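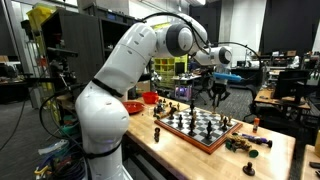 I spent most of a Tuesday in May redoing the gripper cable on our arm, and I promised Jamila I'd write down how I did it so the next person doesn't have to learn it the slow way (my way!). Ours is the white arm by the butcher-block bench, with a two-finger gripper, but most of this should carry over to any arm with an outside cable.

The trouble with an outside cable is that it has to be long enough for the worst pose you'll ever ask for and short enough that it doesn't snag on everything in between. We play a lot of chess-moving tasks, and a sagging loop will sweep a bishop off the board before you can get to the stop button.

You'll need two hook-and-loop straps, a roll of masking tape, a marker, a soft cloth and a 2.5 mm hex key.

First, park the arm somewhere comfortable with the gripper out over the table, then power it down and pull the gripper plug. Don't hot-unplug it. I did that once and spent the afternoon getting the gripper to talk again.

Wipe down the arm where the straps will go. Skin oil and dust build up there and the straps creep. Now wrap one strap around the upper segment, just below the elbow, and one around the lower segment, down toward the base. Snug is plenty. If the strap is wrinkling, it's too tight, and you want to be able to slide the cable under it with a bit of a tug. Keep both of them off the seams between segments, where they can ride into a joint.

Plug the gripper back in and check the connector screws with the hex key. Leave a wide, lazy arc between the upper arm and the wrist. It looks sloppy and I used to pull it tight, and then Kaiwen showed me the old cable, which had cracked right behind the plug.

Power up and put the arm in freedrive. Walk the wrist all the way one way, then all the way back, and watch the loop. When it goes tight, stop, feed through a little more slack, and mark the cable with tape where it meets the strap. Then do the elbow. I go through every joint twice, because the second pass always finds something.

Next, run your normal program at low speed. Clear off anything you care about first, though I do leave the chess set out, seeing as that's what the arm works around all day. Keep a hand near the stop. If the loop dips below the fingers at any point, take up slack at the upper strap and go again.

Once it's happy, open and close the gripper 500 times at the usual speed and look at the tape marks. Mine had moved a hair at the lower strap, so I tightened that one and ran another 500. No movement after that.

I recheck the straps every 2000 cycles now and swap them when the hooks get fuzzy. Write the cycle count on the tape when you do it, and please use the marker, pencil rubs off.

Contact: Veststead Robot Workshop | © 2018 Veststead | Back to top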